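どうして瓶の首は細いの？

こんにちは！わたしは台所にあるものの「なんで？」を調べるのが大好きで、このページでもう13回もそんな話を書いています。今回は瓶の形の話。ジュースの瓶、しょうゆの瓶、お酢の瓶、ワインの瓶……おうちの台所をのぞいてみると、どれも上のほうがキュッと細くなっていませんか？

コップみたいにまっすぐな形のほうが、中身も入れやすいし、洗うのもラクそうですよね。わたしも小学生のころ、瓶を洗うお手伝いのたびに「手が入らないよ〜！」と文句を言っていました。スポンジを割りばしの先にくっつけて、ぐりぐり回していたんです。

でも、細い首にはちゃんとお仕事があります。

まずは、注ぐときのこと。バケツに水を入れて、コップに注いでみたことはありますか？（やるならお風呂場でね！）たぶん、コップのまわりまでびしょびしょになります。口が広いと、水が横に広がってドバッと出てしまうんですね。口が細いと、水は細い流れになって、ねらったところに落ちてくれます。

もうひとつは、空気のこと。空気の中には「酸素」という気体が入っています。りんごを切って置いておくと茶色くなるでしょう？あれは酸素のしわざです。飲みものや調味料も、酸素にたくさんふれると味やかおりが変わっていきます。瓶を立てておけば、空気にふれるのは中身のてっぺんの面だけ。首のところまで入っていれば、その面は10円玉くらいの小ささになります。広口の入れものだと、お皿みたいに大きな面が空気とくっついてしまいますよね。

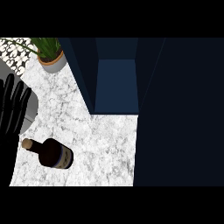

それから、ふた！細い口なら、ふたも小さくてすみます。むかしからよく使われてきたのがコルクです。コルクは「コルクガシ」という木の皮からできていて、小さな小さな部屋がぎっしりならんだようなつくりをしています。部屋の中には空気が入っているので、ギュッと押すとちぢんで、はなすともどろうとします。この「もどろうとする力」で瓶の口にぴったりくっつくわけです。

ところが、コルクはからからに乾くとちぢんでしまい、すきまができることがあります。そこで、コルクでふたをしたワインを長くしまっておくときは、瓶を横に寝かせることが多いんです。寝かせると中身がコルクにふれて、乾きにくくなります。わたしは子どものころ、親せきのブレイデン・ヴァションおじさんの家で寝ている瓶を見て、「瓶もお昼寝するの？」と聞いたことがあります。おじさんは大笑いして、それから何年もその話をするので、ちょっとはずかしかったです。

じゃあ、しょうゆも寝かせるの？と思った人、いい質問！ねじるタイプのふたは乾いてもコルクみたいにちぢまないので、立てておいてだいじょうぶ。いちど開けたしょうゆの瓶を寝かせたりしたら、もれて冷蔵庫の中がたいへんなことになっちゃうかもしれません。

さて、ここで実験です。用意するのは、からっぽのペットボトルと水だけ。

ペットボトルに水をいっぱいまで入れて、お風呂場で一気にさかさまにしてみてください。ゴボッ、ゴボッと音がしますよね。水が出ていくと、そのぶん空気が中に入ろうとします。でも口が細いので、水と空気がじゅんばんに通るしかありません。せまいドアで、出る人と入る人がゆずりあっているみたい！

つぎは、さかさまにしたまま、ペットボトルをくるくる回してみましょう。うまくいくと、中に小さなうずまきができます。うずのまん中が空気の通り道になるので、こんどは水がまわりをスーッと流れていきます。回さないときと、どちらが早くからっぽになるか、おうちの人に時間をはかってもらってね。わたしは4回やって、最初の2回はうずができず、服がぬれただけでした（着がえを用意しておくのがおすすめです）。

ガラスの瓶は、すべって割れるとあぶないので、この実験には使わないでください。

それと、瓶の底を見たことはありますか？ワインの瓶には、底がぽこっと上にへこんでいるものがあります。へこみの理由は「立てたときにぐらぐらしないように」「むかしの作りかたのなごり」など、いろいろ言われていて、ひとつには決まっていないみたいです。大人にもはっきり答えられないことが台所にころがっているなんて、わくわくしませんか？

つぎのお話は11月にのせる予定です。テーマは「おなべのふたの小さな穴」。おうちのおなべに穴があるかどうか、先に見ておいてくださいね！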